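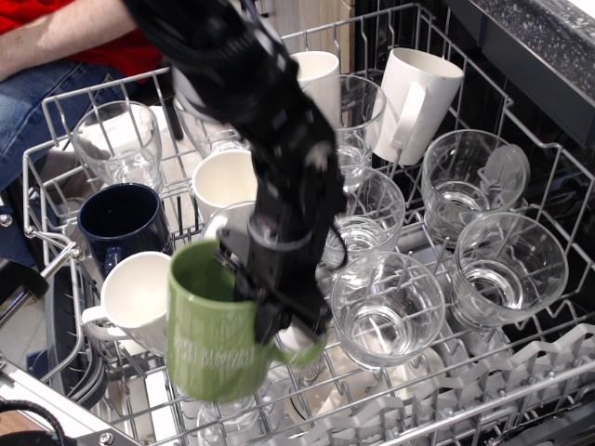 4.2 Redemption of the free-coffee offer

The offer ran for four weeks in May at five Prormont cafes. Any customer who brought a mug from home received one free filter coffee per visit, with no purchase required. Staff accepted mugs of any size up to the large house cup and did not check where a mug came from. Plain white ones qualified, and so did printed ones like the green mug with white lettering in the upper rack, whether or not the lettering belonged to a competitor. Travel cups with lids were accepted if the lid was removed before filling. Each free coffee was entered at the register under a separate key, and the entries were sent to us at the end of each week.

The registers recorded 3,279 free coffees in total. Of these, 713 were claimed by customers who also scanned a Hurar loyalty card, so repeat visits can be followed only for that group. The remaining entries carry a time and a store but nothing that identifies the customer. We therefore report store totals for the full set and visit patterns for cardholders alone.

Redemptions were highest in the first hour after opening at every store except Skutberg, where the peak came at lunch. Skutberg is next to a bus station and has few offices nearby. The manager there, Wálter Muñoz, told us that many people asked for the offer without having a mug with them and left when they were told the rule. These refusals were not logged, and we cannot say how many there were or whether the other stores had the same problem.

Free items can draw customers who buy nothing else. To check this, we matched each redemption with any paid item on the same receipt. Pastries were the most common addition, followed by sandwiches. Staff at the Öztürkmen store sometimes rang up the free coffee and the food separately when the line was long, and the share of redemptions with a paid item is probably understated there. We left these receipts as they were and did not try to join them by time.

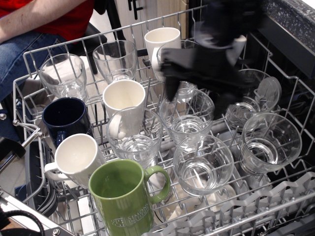

Figure 2. Drinking glasses and mugs in the upper rack of a dishwasher.

A second concern was whether customers with mugs slowed service. Average time at the register did not change in a consistent direction across stores. Baristas did report extra work in rinsing mugs that arrived with old coffee in them, which the offer's terms did not mention. The register data do not cover this step, and it is left out of the cost estimates in Section 4.3.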